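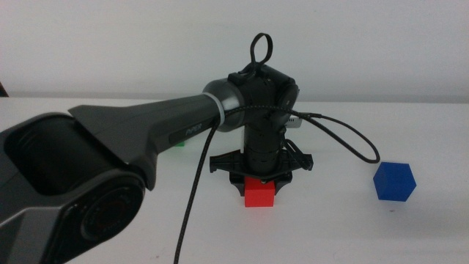

Quick one tonight, I have to be up at 5 and I still haven't eaten.

So the block stacking. Started on it in October, thinking it would be the easy warm up before the real stuff. It is not easy. Or it's easy for about four minutes and then your wrist starts to hurt and you notice you've been holding your breath.

For anyone new – I teach the arm by driving it. I hold the leader handle, the arm copies me, everything gets recorded, and later the model trains on the recordings. One run from start to finish is an episode. Red cube first, always. Then the blue one goes on top of red. Then green on top of that, if I'm doing the three block version, which I mostly am not because I'm a coward.

Where things stand: 53 good episodes. Threw out a bunch more. Sigrun says I throw out too many and she's probably right. Her rule is if the block ends up where it should, keep it, even if you fumbled. Mine used to be that it had to look nice. But then I trained on only the nice ones and the arm had no idea what to do when it came in crooked. Just closed on air and carried the air over to the other block, very gently, and set it down. Placed it beautifully!

So now I fumble on purpose. Come in too far left, stop, fix it, go on. Feels dumb. Works better, I think. Ask me in a month.

Things I keep forgetting so I'm writing them down:

Turn the cubes. I kept setting them square to the table edge without thinking, every single time, and of course then it only learned square. Corner toward you, flat side toward you, everything in between.

Don't put them in the same spots. You think you're being random. You're not. I had Konrad place them for one batch and his "random" was totaly different from mine, which was the most useful thing anyone did all week.

Hover, then drop. If I swoop in at an angle I clip the top of the cube and it skids. Straight down over it, fingers open, pause, close. The pause should be short though. I had a long one in the early episodes (I was nervous) and the model learned to be nervous too. It would just sit there above the block. Thinking.

Slow hands at the release. Opening fast kicks the top block off.

Training went to 3000 steps last night and the loss was pretty much flat from 1797 on, so either it's done learning or I need more data. It's more data. It's always more data.

Domenica asked in the comments why I don't just script it, cubes on a plain table, known sizes, come on. Fair. I could. But I want to get to folding dish towels by spring and I can't script a towel, so I'd rather get my hands used to the driving now while the thing I'm driving at has corners.

Oh and the leader handle squeaks. Third joint. Janka told me to put a drop of something on it and I did and now it squeaks lower. If anybody knows a fix that doesn't mean taking the whole handle apart, tell me, I've got the evening free tommorow.

Next up is 3 sets with the green one included, no excuses, and a lamp moved to the other side for half of them so it doesn't fall in love with one kind of shadow. Will post the success rate whatever it is, even if it's bad.

OK. Food.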